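Sorting Parts by Outline: Our Layout Sheet Project

Design and Making module, project report
Written by Tineke Koster, with Kiprono Mwakyusa (project partner)
Handed in 13th January

How we ended up with this topic

I'll start with the confession that our first idea was a board game. We had a name for it (Farkmont) and half a rule book, and then our tutor asked us how players would know where to put all the pieces back at the end, and we both just sat there. We had spent so long on the rules that the tidying up hadn't crossed our minds! Kiprono said, sort of as a joke, that the tidying up was more interesting than the game. A week later it was the project.

So the question we settled on was this: if you give a person a handful of small parts and a printed sheet with outlines on it, how much does the sheet help them put everything where it belongs? Think of a tool wall in a workshop where each wrench has its shape painted behind it. We wanted that, but flat on a table, and with parts small enough to get lost in a pocket.

The parts

We made everything blue. That was my decision and I'd make it again – against a white sheet the blue is really easy to pick out, and when you drop one on a dark floor you at least have a chance. The set has a gear-like part with a short peg on top, a few little pegs, some short pieces and a few cylinders. Kiprono drew most of them and I did the fiddly ones. Our first cylinder was too fat for its outline and had to be done over, and then the second was too thin, so the one we ended up using is version 3.

We argued for ages about whether to have a clear piece in the set as well. I said it was unfair, he said real kits have clear pieces in them and people lose those first. He won. It went in.

The sheet and the plates

The sheet is one big white mat with the outlines printed right on it in thin lines. We tried thick lines on the first print and people lined parts up with the outside edge one time and the inside edge the next, which made a mess of our measurements. Thin lines fixed most of that. The price was that the smallest marks got hard to spot, and I'll come back to that.

On top of the sheet we put white plates and a small tray. The idea was to break the sheet up into areas so that you deal with one corner at a time and don't just stare at the whole thing. The plates aren't glued down. We wanted to be able to move them between rounds, and it also meant we could lift one off and hand it to someone with the parts still on it.

For the table we used the black one in the small studio, with the dark pleated curtain pulled across behind it. I can't recommend this enough. Our first sessions were in the common room with a window and posters and people walking by, and everybody looked up every few seconds. With black underneath and a dark curtain behind, the sheet is pretty much the only thing there is to look at.

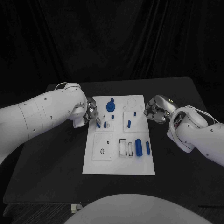
Figure 1. The layout sheet on the studio table, with blue parts on and around the plates.

How we ran it

Each person got a minute to look over the sheet and then started placing. We said nothing about which order to use. One of us kept time and the other wrote notes, and we swapped after each person so neither of us got too bored. We kept the notes in a shared notebook called Jurkico, named after nothing at all (it was the first word we both agreed on at one in the morning).

Altogether we logged 198 rounds. Each part going down counted as one placement, and after throwing out the rounds where we messed up the timing we had 798 placements to work with. Typing them in took the better part of a weekend and I never want to see that spreadsheet again.

What we noticed

The round parts were the easy ones. People went for a big circle without thinking, and they were usually happy with where it landed. The small circle sitting close to a bigger one caused more trouble than we expected, with a lot of picking up and putting down again.

The tiny marks were worse. Several people told us afterward they thought a mark was a printing fault, or dust! One person tried to brush it off. If we did this again I'd keep the thin lines for the big outlines and make the small marks bolder.

The cylinder surprised us both. It can stand up or lie on its side, and our outlines don't say which. Some people stood it up every time and some laid it down every time, and they were all completely sure they were right. We had never told them, so I suppose they all were.

And the clear piece? People mostly left it until last. Kiprono has been very smug about this.

Things that went wrong

The plates slide. It's a small thing, but if you lean on the corner of one while reaching across, everything on it moves with you. We tried 4 kinds of backing and the one we liked best was a thin rubbery sheet from the Pellari shop near campus, which we only found after most of the rounds were finished. So our early numbers include some sliding and our late ones don't, and we should have split them up better.

The short pieces also tip over easily when they're standing on end. Kiprono wants to give them a slightly wider foot. I think that changes the shape too much to compare with the old rounds, and we haven't settled it.

What's next

In February we're taking the sheet to the Kinyua makerspace, where they've said we can leave it out on a bench for visitors to try. Before then I want to reprint it with the bolder marks and something next to the cylinder outline to show which way up it goes. Kiprono is redrawing the plates so they can sit in shallow corners on the sheet. The files and the full table of placements are in the project folder, along with the Farkmont rule book, in case anyone wants to finish it.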